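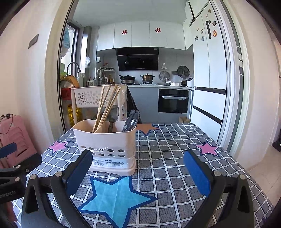

On July 17, 2023, the Numham group wrote:

> Before we all charge off and book the bus, can I ask whether the
> assistance money is meant to cover travel as well as fees? Our
> families were told fees only last year, and then two of the kids
> from up the line got their fares paid anyway. I don't mind which
> way it goes, but I'd like to tell parents the same thing you're
> telling them. Also, is it still first in, first served? We have a
> few who won't get their forms back until after the long weekend.

Good questions, and sorry for the slow answer, I've been up at the lake with no signal to speak of (lovely, but my inbox has not forgiven me).

Fares first. The assistance money covers camp fees, and it can cover the bus from Hendulthorpe if the family ticks the box on page 2 of the form. Last year's form didn't have the box! So the families who wrote a note in the margin got their fares and the ones who left it blank didn't, and I can see why that looked odd from your end. Please tell everybody to look for the box. If they've already sent the form in without ticking it, they can just email me and I'll add it, no need to fill the whole thing out again.

It doesn't cover getting to Hendulthorpe in the first place. I'd love it if it did, but we have 37 kids coming this August, 15 of them on assistance, and the money only stretches so far. A few of the Lachance parents are driving down with spare seats, so if anybody in Numham is stuck, say so on the list and I'm sure we can sort something out between us.

As for first in, first served, no, we dropped that in the spring. Forms that reach me by the end of the month all get looked at together. Anything after that goes on a waiting list, and I'll be truthful, the waiting list moved quite a bit last summer, so do still send them. The most any one camper can get is the full fee, plus the bus, plus up to $100 toward gear. The gear part is new. It's for boots, rain jackets, sleeping bags, that sort of thing, and we need the receipts. Photos of receipts are fine as long as I can read the total.

A couple of other bits while I've got the kettle on:

The Skotik cabins are getting their roofs finished and should be ready for the younger group. If they aren't, the little ones go in the main lodge and the older ones get the tents they've been begging for, so I expect some of them are praying for delays.

Health forms are separate from the assistance forms and they go to the camp office. I got four health forms in my own mailbox last week and passed them along, but please, please send them to the right place. They have allergy information on them and I'm not happy having that sitting on my kitchen counter.

Labels! Put a name on everything. We still have a grey hoodie, a very nice water bottle and one single sandal from last year, and I would love to see them go home.

Somebody asked me off list whether kids who had help last year can apply again. Yes, of course they can. Same form, same date, and you don't have to explain why you're asking a second time.

If I've missed anything, reply to the whole list so the others can see it too. I'll be home every evening until camp starts.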